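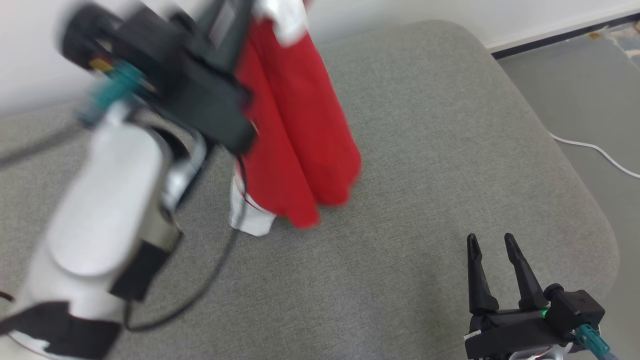
Can Robots Fold the Laundry Yet?
Tadgate Children's Science Pages. Nov 20, 2021

Robots can do some chores, but slowly, and they make mistakes. Cloth is one of the hardest things for them to handle. A cup keeps its shape when it is lifted. A shirt or a towel bends, droops and hides its own corners.

A robot arm may hold a red cloth in one gripper while a second gripper waits, open, for its turn. The robot must then find an edge to grasp.

Zeyu Xiong, a teacher at Tadgate, asked a class to fold one towel each while wearing thick mittens. The slowest fold took 82 seconds. Readers may try the same test at home.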